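The laundry test

Every spring somebody asks me whether it is time to buy a machine that does the housework. My answer in April was no, and it is still no, though I am less sure of it than I was.
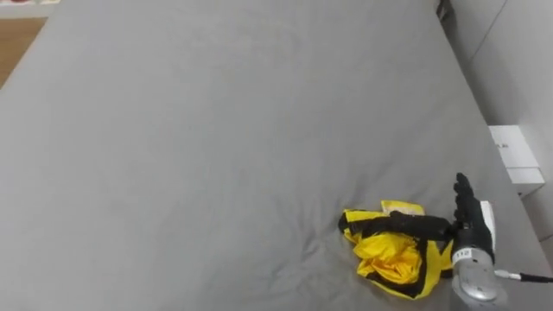
Washing clothes was solved long ago. So was drying them. What remains is the part in between and the part after: picking a thing up, working out which way round it is, and putting it down flat. A child of five can do it badly and a teenager can do it well if paid. For a machine it is close to the hardest job in the house.

The trouble is that cloth has no fixed shape. A mug looks like a mug from any side. A jacket in a heap could be lying in any of a thousand ways, with the collar underneath and one sleeve inside out. The hand has to find an edge, and the edge it finds is often the wrong one. Then it pulls, and the heap becomes a different heap.

Teguh Chong, who ran the home trials at Flokavcombe before moving to Ternik, told me his team logged 1,464 attempts at folding a single garment. He would not give me the success rate. He did say that a good fold took 12 minutes, and that his mother, who came to watch, did 14 shirts in the same time and then made the tea.

Seo-ah Um takes the other side. She builds grippers, and she thinks people like me judge the whole machine by its slowest task. Her point is that speed matters very little if you are out at work. If the bed is clear by six o'clock, who cares that it took all afternoon?

It is a fair point and I have thought about it a good deal. But it only holds if the job gets done without help. A machine that stops halfway and waits for you has saved you nothing — you come home to the heap and to the machine as well. Shop floors get round this by having a person nearby to put things right. Most houses have no such person between nine and five, or they would not want the machine.

I would buy one that could clear a bed of clothes, unattended, on most days of the week. It need not be quick and it need not iron. I have not yet been shown one that I would leave alone with the washing.

09/11/2019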